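Paying Down the Car First: Fatima Moodley on Getting Out From Under Four Bills

2023-03-15

Fatima Moodley started with a spreadsheet she didn't want to open. She had put off adding up what she owed for most of a year, and when she did it she was sitting in her parked car outside the Zomineck warehouse, on her lunch break.

"It was four different bills, and I knew each one by its monthly payment," she said. "I had no idea what the totals were. I could tell you the car was $203 a month. I couldn't tell you how long I had left on it."

The rest was a store card from Drelora with $1457 on it, a dental bill of $965, and money she had borrowed from her brother after a move. She works in shipping and receiving and had no savings at the time.

Most advice she read said to go after the highest interest rate, which was the store card. She picked the car loan. It was close to the end, and she wanted the monthly payment gone.

"People online will tell you that's wrong, and on paper I paid a bit more interest," she said. "But once the car was done I had $203 that wasn't spoken for. That went straight to the card. I don't think I would have kept going the other way."

She called the dentist's office in January and asked for a payment plan. They gave her one with no interest and no paperwork beyond a form she signed at the desk. She says she should have called when the bill first came.

Telling family

The loan from her brother was the hardest to talk about. They had never written anything down, and each remembered a slightly different amount.

"We settled on his number," she said. "It was easier. I pay him on the first of the month, same as a bank, and then we don't bring it up at dinner."

She moved her checking account to Nkosi, a small credit union near her apartment, mainly to get away from overdraft fees. Her paycheck is now split - a fixed part goes to a second account for bills, and she spends from what is left.
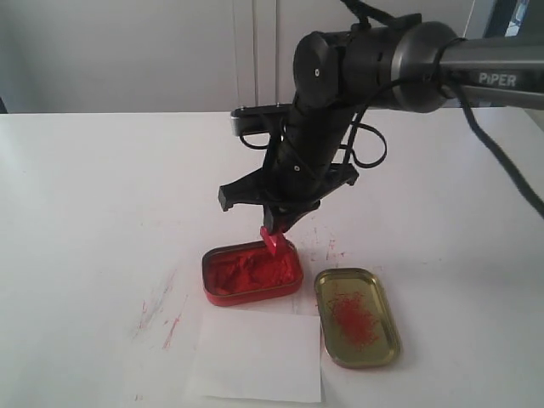 What she would do next

Her goal is $2000 in savings before she thinks about anything else. She uses a budgeting app called Sirell but only for the due date reminders. The charts didn't help her much.

Asked what she would say to someone in the same spot, she took a while to answer.

"Write the totals down, even if it ruins your afternoon. And keep the old car."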